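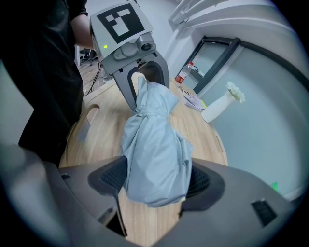 Two hand-held grippers with a light blue cloth stretched between them.

Why did the robot tear the tea towel?

Robots that work with hard things, like boxes and tins, have been around for a long time. Robots that work with soft things are newer, and they make some odd mistakes. One of those mistakes happened at a laundry in Skekbridge last November. It didn't hurt anyone, but it did ruin 19 tea towels before someone pressed the stop button.

The robot's job

The robot had two arms, with a gripper at the end of each one. A gripper is a robot's version of a hand. Most grippers have only two fingers, which squeeze together like the ends of a pair of tongs.

The robot had to pick up a clean tea towel, hold it by two corners, pull it flat and lay it on a pile. On a good day it could do 300 towels before lunch.

You can do this job without thinking much. Try it at home with a small towel. When the cloth goes tight between your hands, you feel it, and you stop pulling. Your skin and your muscles send that message to your brain very quickly.

How a robot learns to fold

It is hard to write down every step of folding a towel, because cloth never lands the same way twice. So people show the robot instead. A person holds a gripper in each hand and does the job with those, and the movements are recorded. After the person has done it many times, a computer looks for the patterns and the robot copies them.

Some hand-held grippers have black and white square patterns on them. These are called markers. A camera can spot a marker easily, and a computer can use it to work out where the gripper is and which way it is tilted.

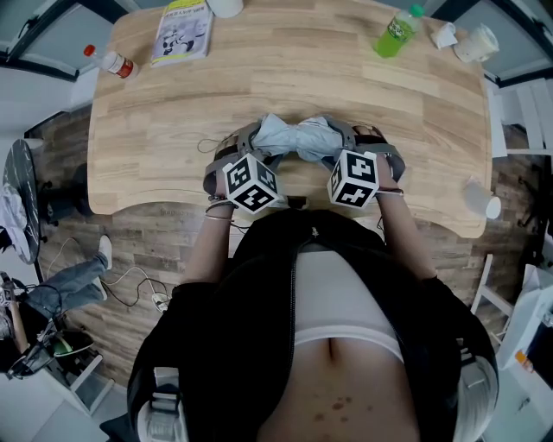

Two hands have to work as a team. If the left one moves away, the right one has to follow or hold still, depending on what the cloth needs. People do this naturally. A robot has to be told, or shown, how far apart its grippers may go.

What went wrong

On a Tuesday morning, the robot picked up a towel and pulled it flat as usual. Then it kept pulling. The towel ripped down the middle. The robot put half of it on the pile and reached for the next one.

It did the same thing again and again. Ebise Seyoum was loading a washing machine at the other end of the room, and the machines were noisy, so she didn't hear the ripping. When she walked over and saw the pile, she pressed the big red button on the wall. The robot stopped straight away.

Finding the fault

Refugio Ponce came to look at the robot that afternoon. He checked three things.

First he checked the motors. They were working properly.

Next he checked the recordings the robot had learned from. All of them had been made with bath towels, which are bigger than tea towels. The robot had learned to move its grippers as far apart as a bath towel is wide. A tea towel runs out of cloth well before that.

Last he checked the force sensor. This is a part that measures how hard the robot is pulling. It should have noticed the tight cloth and told the arms to stop. A plug behind the left gripper had worked its way out, so the sensor was sending the number zero the whole time. To the robot, zero meant "nothing is pulling", and it carried on.

So there were two faults. With a working sensor, the robot would have stopped before the towel tore, even with the wrong recordings.

How it was fixed

The plug was pushed back in and a clip was added to hold it. New recordings were made with towels of different sizes and colours. The robot was also given a new rule: if the sensor says zero while the grippers are holding something, stop and call a person.

Then they tested it on 200 old towels, at a slow speed, with Ebise standing beside the stop button. None of them tore.

Staying safe near robots

A robot that can rip a towel can also pinch fingers or pull hair. If you visit a place with robots:

Stay behind the line or fence.
Keep your hands away from the grippers, even when they aren't moving. A robot may be waiting for its next job.
Tie back long hair and tuck in scarves.
Find out where the stop button is.
Tell an adult if something looks or sounds wrong.

Words to know

Gripper – the part of a robot that holds things.
Marker – a pattern that a camera can find easily.
Sensor – a part that measures something, such as force, light or heat.
Fault – something in a machine that isn't working as it should.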